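Ticket 795
Wipe area truncated in lab export, dust loading reported too high
Product: Li field sampling, tablet app and web console
Customer: Drurnurley, lead and hazardous materials surveys
Opened by: Naima Farouk
Assigned to: Younes Mansour, Sollinholm support
Priority: High (raised from Normal)
Status: Closed, fixed in build 516

Naima Farouk, 8:42 am
We have a dust wipe job in Pludunville with 160 samples, floors and window sills, older school building. The crew logged everything in Li on the tablets and I exported the chain of custody from the console as usual. Lab results came back last night and were pulled into the project. Floors look fine. A number of the sills are higher than I would expect from the mass the lab reported.

Sample PV-S-031: lab mass 62 micrograms. The field sheet says the sill was 3½ by 30 inches. I get 0.729 square feet and a loading of 85.0. The Li report says 99.2. The action level in the project spec is 90, so the report has this sill as a fail and it should be a pass.

I have not sent the report to the client. I need to know if this is one row or more than one.

Younes Mansour, 9:05 am
Received. Please do not edit any sample records for the moment, so that we can see them as they were saved. Can you send:
1. The export file you sent to the lab.
2. The results file the lab sent back, untouched.
3. The app version from one of the tablets (Settings, then About).
4. Whether the crew types dimensions or picks them from the template list.

Naima Farouk, 9:31 am
Files attached. App version is 4.2.1 on all the tablets. Floors are picked from the template list, 12 by 12. Sills are typed because no two are alike.

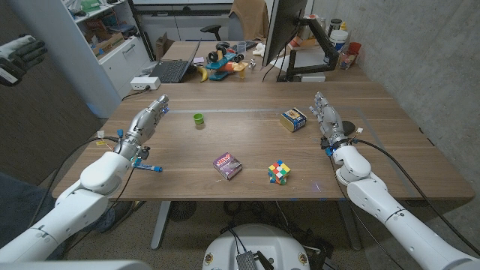 Wooden tabletop with a white arm on each side, silver hands raised.

Younes Mansour, 10:14 am
Thank you. First checks:

Lab file: mass values match what is stored in Li for every row. No unit problem. The lab reported micrograms per wipe and Li reads it as micrograms per wipe.

Export file: PV-S-031 is written with an area of 0.625 square feet. That is 3 by 30 inches, so the half inch is gone before the file leaves the console. 62 divided by 0.625 is 99.2, which matches the wrong value in the report.

So the division is right and the area is wrong. I still need to find out if the fraction is lost on the tablet, during sync, or in the export.

Naima Farouk, 10:20 am
On the sample screen in the console it shows 3½ x 30. I can see the half.

Younes Mansour, 10:26 am
Good, that narrows it. The sample screen shows the text as entered. The area is a separate stored value, worked out once when the record is saved. The two can disagree and there is currently nothing on the screen to tell you when they do.

Younes Mansour, 11:40 am
Tried to reproduce on a test project.

Entered 3.5 x 30. Area 0.729. Correct.
Entered 3 1/2 x 30 with a space and a slash. Area 0.729. Correct.
Pasted the text from PV-S-031. Area 0.625. Wrong.

The pasted text does not contain a slash. It contains the single character ½. The dimension reader handles decimals and it handles a whole number, a space, and a slash fraction. It does not know the single-character fractions. It reads the 3, drops what it cannot read, and goes on to the x.

Question for Naima: did anything change on the tablets recently? Older sill records from your account, from jobs in the spring, have the slash form.

Naima Farouk, 11:58 am
Latifa El Khatib looks after our tablets. Adding her.

Latifa El Khatib, 12:22 pm
Yes. The tablets took a system update in July. Since then the keyboard replaces 1/2 with ½ when you press space after it. Same for 1/4 and 3/4. It does not do it for eighths. Text replacement can be turned off under the keyboard settings and I can push that setting to all the tablets this afternoon.

Younes Mansour, 12:30 pm
Please do push it. It will stop new records from being affected but does not repair old ones. I am raising this to High and passing the reader to development.

Younes Mansour, 1:15 pm
Ran a search over the Pludunville project for typed dimensions that contain a single-character fraction. 22 rows out of the 160. All are window sills. No floor rows, as those use the template.

In each of the 22 rows the stored area is too small, so the loading is too high. I find none where the error goes the other way, and given the cause there should not be any: dropping a fraction can only shrink the area.

Two rows change result when the area is corrected, PV-S-031 and PV-S-044. Both go from fail to pass. The others stay on the side they were on. List attached as a spreadsheet with old area, new area, old loading and new loading.

Naima Farouk, 1:47 pm
Checked six of the rows by hand against the paper sheets and they agree with your new values. PV-S-052 is written as 4¼ on the tablet and 4 1/4 on paper, so that fits too.

Two questions. Can I correct the rows myself? And what about other jobs since July? We have had sills on most of them.

Younes Mansour, 2:10 pm
Correcting by hand: possible, but please wait. If you open a record and save it without touching the dimension text, the area is worked out again with the same reader and you get the same wrong number. You would have to retype each one as a decimal. It also writes a line in the audit trail with your name as the person who changed the area, and I would prefer that the trail shows a software correction.

Other jobs: I will run the same search over your whole account once I have approval. Ro-un Wang has to sign off on searches outside the project named in the ticket.

Ro-un Wang, 2:25 pm
Approved for the Drurnurley account. I have also asked for the search to be run across all accounts, under a separate ticket. Customers with affected rows will be contacted directly.

Younes Mansour, 3:02 pm
Result for your account: three other projects have affected rows. Project names and sample numbers are in the second attachment. In two of them no result changes. In the third, one sill goes from fail to pass, and according to Li that report has been marked as issued.

Naima Farouk, 3:19 pm
Understood. That one went out two weeks ago and the sill was re-cleaned on the strength of it. I will issue a revised report. I need something in writing that I can attach, one page, stating the cause and the corrected value.

Ro-un Wang, 3:34 pm
You will have a signed letter tomorrow morning. 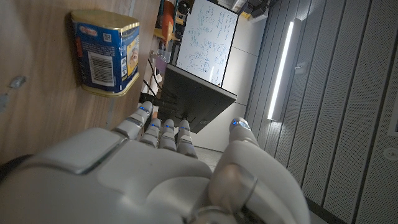

Back of the hand, four fingers and thumb, blue lights lit at the tips.

Ismail Shehata, 9:10 am, next day
Development. Change is done and in review. What it does:

The dimension reader now accepts the single-character fractions for halves, quarters, thirds and eighths, with or without a space before them.
The reader also accepts the special slash that some keyboards insert between small digits.
If any character in a dimension cannot be read, the record will not save. The field turns red and asks for the dimension again. Before this change, unread characters were skipped with no warning, and that is the larger fault of the two in my view.
The console sample screen and the export now both show the area next to the typed dimensions.

I tested against the 22 Pludunville rows and against a list of odd inputs that Younes put together. Inch marks after the number are still accepted. A multiplication sign in place of the letter x is accepted. Feet and inches in the same field (1' 3") were never supported and are now refused instead of being read as 1.

Naima Farouk, 9:26 am
We have people who write feet and inches on long sills. Will old records with that format be locked?

Ismail Shehata, 9:41 am
No. Old records open and export as they are. The check runs only on save. I searched your account for foot marks in typed dimensions and there are none, so it may be confined to the paper sheets.

Younes Mansour, 11:05 am
Build 516 is live on the console. The tablet side is in app version 4.2.2, available now. Tablets on 4.2.1 can still sync. The console works out the area again on arrival, so the stored value will be right even if the tablet showed the wrong one at entry.

Correction job was run on the four projects in your account. Audit trail entry reads "Area recalculated, ticket 795" with the old and new values. Lab masses were not touched. Lab does not need a new chain of custody, as it reports mass only on this job.

Please do the following and confirm:
1. Update the tablets to 4.2.2.
2. Regenerate the Pludunville report from the console. Do not reuse the draft, as the table in it is a saved copy.
3. Check PV-S-031. It should show 0.729 square feet and 85.0.

Latifa El Khatib, 12:50 pm
Tablets updated, apart from one that is out on a job and will be done when it comes back. Keyboard replacement is off on all the others. I will leave it off.

Naima Farouk, 1:32 pm
Report regenerated. PV-S-031 shows 0.729 and 85.0, pass. PV-S-044 is a pass. The rest of the sills match the spreadsheet. Letter received, thank you.

One small thing: the area on the sample screen is shown to three decimals and the export has four. It makes no difference to the results but a reviewer on our side will ask.

Ismail Shehata, 1:48 pm
Noted. The screen rounds for display and the stored value is the longer one. Logged as a separate request to show four in both places.

Naima Farouk, 1:55 pm
Fine to close this one.

Younes Mansour, 2:00 pm
Closed. Workaround for anyone still on 4.2.1 and working offline: enter sill dimensions as decimals (3.5, 4.25), or turn off text replacement in the tablet keyboard settings.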